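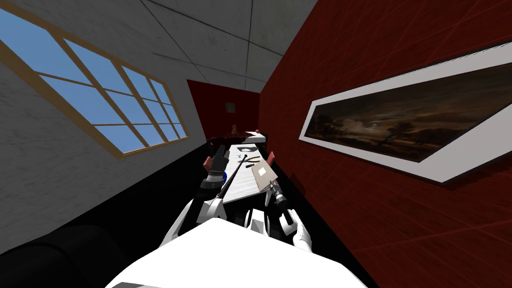

Mark Anthony Dimaculangan
Household Maintenance Editor, Wistard Home Extension Service
Revised 2020-08-10

Routine Care of Walls, Floors and Work Surfaces

This page applies to utility rooms, hobby rooms and home workshops. It replaces the May edition, in which the dilution for sealed masonry was given incorrectly. Readers who printed that edition should discard it.

Before cleaning

Remove dust first. Water applied to a dusty wall produces streaks that are harder to remove than the dust was. Use a soft brush or the brush attachment of a vacuum cleaner, working from the top of the wall to the baseboard. Open a window or run a fan, and leave it running until the surface has dried. Cleaning products must never be mixed. In particular, chlorine bleach must not be combined with ammonia, vinegar or any other acid.

Test every product on a small area that is normally out of sight. Wait 30 minutes and inspect the spot in daylight before proceeding.

Painted walls

Flat and matte paints mark easily and should be wiped as lightly as possible. Satin and gloss finishes tolerate mild dish soap in warm water. Dark reds and blues may leave color on the cloth; if this occurs, stop and allow the wall to dry. Touch-up paint should come from the original can where one has been kept. Write the room, the color code and the finish on the lid.
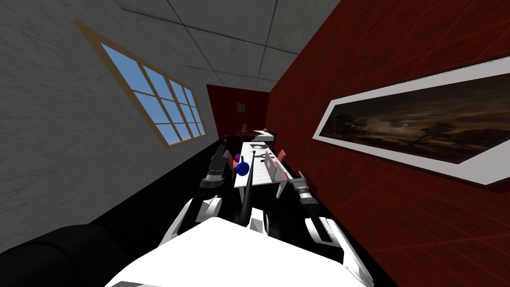 Windows with wooden frames require separate treatment. Wring the cloth until it no longer drips, and dry the lower rail immediately afterward. Standing water at the joints softens the finish and will in time reach the wood. Paint that has begun to lift should be scraped and sanded before it is recoated. In homes built before 1978, have the old paint tested for lead before any sanding.

Work tables

Clear the table at the end of each session and wipe it with a damp cloth. Dried glue can usually be lifted with a plastic scraper. Metal blades are not recommended on any coated surface. Rings left by cans and jars respond to a paste of baking soda and water, rubbed gently and rinsed twice.

Leave a walkway of at least 30 inches along one side of the table. Extension cords should not cross it.

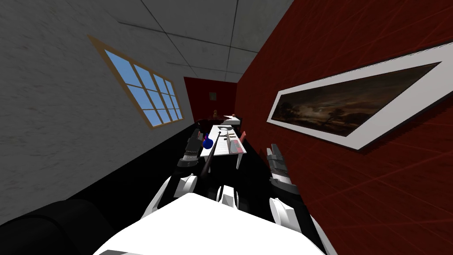

Narrow room with a table and open floor.

Concrete and masonry

Unsealed concrete absorbs oil quickly. Cover a fresh spill with clay absorbent, leave it overnight, and sweep it up the next day. Older stains may need several applications of a degreaser labeled for concrete. Acidic cleaners, including vinegar, etch the surface and should be avoided.

Scuffs from shoes and furniture can often be removed with a white nylon pad and plain water. Colored pads are coarser and may leave a dull patch. Seams should be brushed along their length with a stiff nylon brush. If a seam has opened, or if the same area remains damp after dry weather, the cause should be found before any filler is applied. 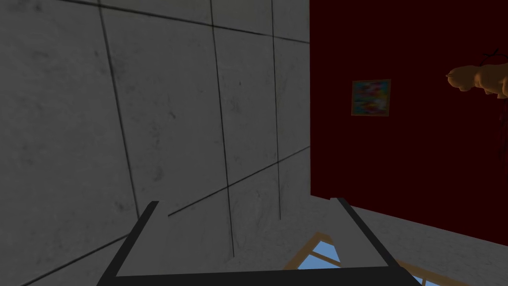
Pale gray concrete panels with dark seams and scuff marks.

Sanding small repairs

Patches in plaster or filler should be sanded with 80 grit paper and finished with a finer grade. Wear a dust mask and eye protection. Vacuum the area before priming.

Storage of supplies

Keep cleaning products in their original containers, in a locked cabinet out of the reach of children. Rags used with linseed oil or other drying oils can ignite without a flame. Lay them flat outdoors until fully dry and stiff, away from buildings, and check with the local waste office about disposal.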